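About Us | Our Story

Posted in August by Brigitta Hollenstein

Herance began with a broken vacuum cleaner, or more exactly with the one small plastic piece that had snapped off it. My neighbor Gilmar Pimentel had been told to throw the whole machine away, and he was so put out about it that he carried it over to my kitchen table, where we spent a long and very happy evening sorting through a cookie tin of odds and ends.

That tin has grown a good deal! We now keep 1,335 kinds of spare plastic parts on our shelves -- caps, clips, covers, housings, feet and plenty of pieces that never had a proper name -- and we send them out to people who would like to keep using the things they already own. 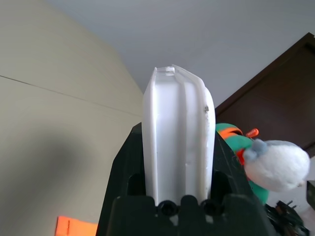
How we look after the parts

Many of our parts are secondhand, and we think you should know what you're getting. Johanna Danzer looks over each one before it goes on a shelf, paying special attention to rims, notches and little tabs, which are so often what holds a part in place. A smudge or a light scratch on white plastic doesn't trouble us, and we hope it won't trouble you either, but we do mention it on the label.

Who we are

There are four of us these days. Gilmar still answers the phone (he loves a good description of a missing piece, so take your time), Johanna runs the sorting room, and Nerea Montoya packs the orders and somehow remembers where everything lives. I write the letters and keep the catalog in order.

If you're looking for something, send us a note with its height and width, and tell us about any ridges or slanted edges -- a pencil sketch is welcome too. We usually write back by four in the afternoon.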